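Rokeya Thambiah had the kettle on before I'd found anywhere to put my coat, and we were well into our second cup before either of us got around to motorcycles. She runs the Norkero team out of a long, low building behind her parents' old house in Alirville, and she has the kind of voice that carries over a running engine, which I suppose it has had to.

"I never meant to be a team owner," she told me. "I meant to be a racer, and I was a pretty average one. I'd qualify in the middle, get a terrible start, work my way back to the middle and be thrilled with myself. Then I broke my collarbone in October, and a friend asked if I'd hold his pit board while I healed up. I liked it more than riding! I was embarrassed by how much more."

The friend was Saeed Bakhtiari, now her crew chief, who was lying under a workbench looking for a dropped spring for most of my visit and joined in from down there. He remembers the pit board a little differently. "She was telling me where to brake," he said. "With a pit board! There isn't room on one for all that, so she'd just wave it harder."

Their rider this year was Valeriano Urquijo, who came over from dirt track with a reputation for being quick and hard on tires, and who finished the season second in the regional superbike standings. He rode number 70 and did 498 racing laps, a figure Rokeya knows by heart from writing each one down in a green notebook. She does have it all on the computer too, she said, but she likes to turn pages.

I asked her about the last round at Noiphan, where the title slipped away, and she took her time over it. Valeriano had led the first race until the rain came. The team had bet on it staying dry.

"That was my call," she said. "Saeed wanted the wet setup and I looked up at the sky and thought, no, we've got another half hour. We had maybe five minutes. Val brought it home in ninth, which on those tires was about the best ride I saw all year, and he came in and hugged me. I'd have preferred it if he yelled."

Valeriano, when I reached him by phone that evening, laughed at this. "I did yell," he said. "I had my helmet on. I yelled all the way down the back straight." He has signed on for another season and says he never really thought about going anywhere else, although Jamshid Shojaei, whose Ovard team took the championship, did call him up to say hello. They talked for an hour, mostly about knees.

What has to change over the winter? Starts, mainly. Rokeya reckons Valeriano gave away two or three places off the line at nearly every round, and she has been hunting for a quiet bit of pavement where he can practice them without upsetting the neighbors. There is also a chassis problem that Saeed explained to me at some length, with drawings, and I nodded along as well as I could. The short version is that the bike doesn't like to turn when the tank is full, so the first few laps are always a fight.
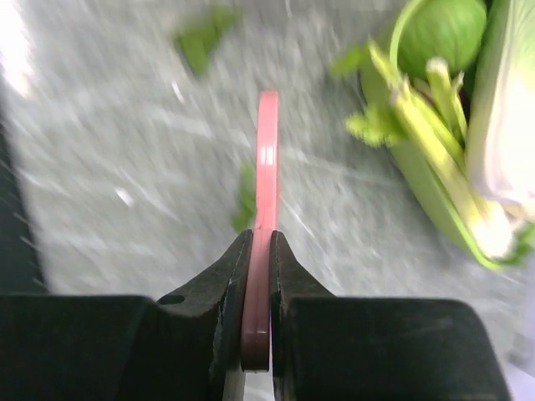
The last thing we talked about was the paint. Rhonda Friesen, who has done the team's bodywork from the start, has been asking for a new color for years, and Rokeya has finally given in. It's going to be pink, like the slender piece of plastic in the photo held upright between two black fingertips, with black for the lower half of the fairing. Saeed said from under the bench that he had not been asked. Rokeya told him he had, twice, and went to see if there was any more hot water.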